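Jivell Home Forum > Upholstery and Soft Furnishings > Re-covering a window seat, is the rub count worth paying for?

tealeaf_43 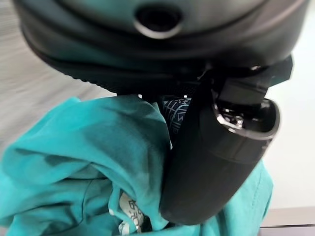

I am re-covering the seat in our bay window before the winter and I have got stuck on the cloth. The old cover lasted well on top but went through at the front edge and in two places near the back. I have samples from Prodari and from the Gasia range, and the Gasia one has nearly double the rub count for a good bit more money. My worry is that a rub test moves a flat pad to and fro, and my cover failed from point pressure, a narrow tip pushed into the fabric as in the picture, or in our house a dog's claws and the heel of a shoe. Does the rub figure tell you anything about that sort of wear? The seat is 291 cm long and 53 cm deep, so I don't want to buy the wrong thing twice.

hemline

Not much, no. Rub counts tell you about surface wear from people sitting down and shuffling along. For claws you want a tight, flat weave with nothing to catch. I would look at the weave first and the number second.

Also check what is under it. If the foam has gone soft, the cloth gets stretched every time somebody kneels on it. That may be what went at your front edge.

orchard_row

I disagree with the above about ignoring the number. I have done three window seats and the cheap cloth went every time, dog or no dog. The one in a hard-wearing contract fabric is still fine after nine years. Pay for the Gasia and forget about it.

hemline

I didn't say ignore it. I said look at the weave first. You can get a chenille with a very high rub count and a cat will have it in threads by teatime.

tealeaf_43

The foam is original to the house as far as I know, so it is old. Front edge is quite rounded now. Is there a particular grade I should ask for?

bobbin_and_co

Ask for a firm seat grade, high density. Firmness and density are two different things and some shops will only tell you one of them. I got mine cut by Lü, paid £74 for a piece a bit shorter than yours. That was in October last year so it may have gone up.

Put a layer of polyester wadding over the foam and then a cotton stockinette before the cover goes on. The cover slides over it much more easily and doesn't drag on the foam.

orchard_row

£74 seems steep. I used two pieces glued end to end from a market stall for £43 and you can't feel the join.

bobbin_and_co

You can't feel it yet. Mine was joined before and it opened up after a couple of summers, right where everyone sat. If you do join it, put the join off centre.

plainstitch

Coming back to the front edge: is it piped? Piping takes the wear before the panel does, and if you cut the piping on the straight and not on the bias it wears through even faster. I now leave piping off window seats and use a plain seam set 2 cm below the top edge. Looks plainer but it lasts.

Also make it reversible if the cushion is the same both sides. Zip along the back, and turn it over when you hoover.

tealeaf_43

It is piped, yes, and the piping went first. I hadn't connected the two. It won't turn over because the back corners are angled to fit the bay, but the two sides match so I might make it as two cushions and swap them.

hemline

With angled corners, swapping left and right means flipping them as well, so both faces need to be good cloth. Allow for that when you order.

tealeaf_43

Right, that puts the price up again. I will ask Prodari what widths they do and measure the bay again tonight.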